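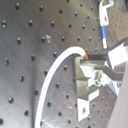

Fig. 1. Optical breadboard with a grid of threaded mounting holes.

Health Policy and the States
Unit 6: Certificate-of-need laws

Reading before class: packet pp. 2–17. Bring the Trorkholm worksheet.

6.1 Definition
A certificate-of-need (CON) law requires a health care provider to get state approval before it builds a facility, adds beds, or buys certain equipment. The applicant must show that the service area needs the added capacity. Rules differ by state. Some states have repealed their laws in full, others only for selected services.

6.2 Arguments in the debate
Supporters hold that unchecked building raises costs and draws paying patients away from hospitals that treat the uninsured. Opponents hold that review protects existing hospitals from competition and delays care.
Party labels predict votes poorly here. Free-market conservatives often favor repeal, but rural members of the same party may vote to keep the law if the local hospital asks for it. Members on the left divide along similar lines – access on one side, cost control on the other.

6.3 Class case: Saltotden County
Brelia Regional is the only hospital in the county. Cantero Surgical applies to open an outpatient center with 2 operating rooms, 16 miles from Brelia. Projected volume is 900 procedures in the first year. Brelia files an objection in December.
Points to settle:
(a) Who carries the burden of proof on need?
(b) Should lost revenue at Brelia count as harm to the public?
(c) Does the projected volume represent new demand or shifted demand?

6.4 Terms
Service area; batch review; moratorium; charity care condition; sunset clause.

Written answers to 6.3 are due February 9, 2024. Two pages, double spaced. Cite the packet by page number.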